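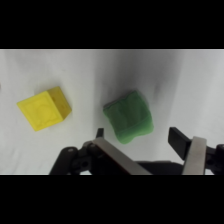
Cubos moles, cubos duros: contra o conjunto uniforme

A maior parte dos conjuntos de cubos para a primeira infância é vendida como uma série homogénea: mesma aresta, mesmo material, seis cores. A homogeneidade simplifica o fabrico, a embalagem e o inventário. Do ponto de vista de quem brinca, é uma limitação que se aceita por hábito. Defendo que um conjunto para menores de três anos deve misturar, na mesma caixa, cubos rígidos e cubos revestidos a tecido, e que a cor deve ser tratada como critério secundário.

O amarelo e o verde distinguem-se à vista em menos tempo do que demora a estender a mão. A diferença entre uma face moldada, com rebordo quadrado e relevo arredondado ao centro, e uma face de toque mate, irregular, só fica completa com os dedos. A primeira informação esgota-se depressa. A segunda obriga a pegar, apertar, rodar e pousar, e é nesse ciclo que o objeto justifica o espaço que ocupa na prateleira.

O argumento habitual contra a mistura é o empilhamento. Um cubo mole não tem faces planas, as arestas cedem e a torre cai mais cedo. É verdade. Numa série de ensaios informais que fiz em março, com cubos rígidos da Badham e cubos têxteis da Jamolley, registei 94 tentativas de torre com peças alternadas. Só 21 passaram da quarta peça. Com peças exclusivamente rígidas, a quarta peça deixa de ser um problema. Não vejo nisto um defeito do conjunto misto. Uma torre que cai por razões legíveis – a peça de baixo deformou-se, a de cima ficou inclinada – dá mais a perceber do que uma torre que fica de pé por tolerância de fabrico.

Há uma objeção mais séria, a da limpeza. O cubo moldado lava-se em água com detergente e seca ao ar. O relevo retém sujidade nos cantos do rebordo e exige escova, mas o procedimento é simples. O cubo têxtil depende do enchimento. Se for espuma de célula aberta, absorve água e demora a secar; se a capa não sair, a lavagem é sempre parcial. Os fabricantes resolvem mal esta questão. A Jamolley vende capas fixas. A Tsoukalas vende capas removíveis, com um fecho que acrescenta uma zona dura precisamente onde o cubo devia ceder. Prefiro a segunda solução, com reservas.

Quanto à superfície de uso, recomendo um pano branco liso sobre uma base firme. O contraste ajuda a localizar as peças e o pano amortece o ruído do cubo rígido. As pregas introduzem inclinações pequenas que afetam mais o cubo duro, apoiado nas arestas, do que o mole, que se acomoda. Quem quiser medir alguma coisa deve esticar o pano. Quem quiser apenas brincar pode deixá-lo como está.

O catálogo da Drukov lista 3168 referências de brinquedo de construção. Encontrei 2 que combinam materiais na mesma caixa, e em ambas a peça macia é um boneco, sem função construtiva. A peça macia continua a ser tratada como acessório ou como versão para bebés, a substituir quando a criança cresce.

A alternativa não exige engenharia nova. Bastam duas famílias com a mesma aresta nominal, capas laváveis sem fecho exposto e uma indicação honesta da tolerância dimensional do cubo têxtil, que nenhum dos fabricantes referidos publica. Até lá, compro as caixas em separado e misturo-as em casa, com o inconveniente de as arestas raramente coincidirem.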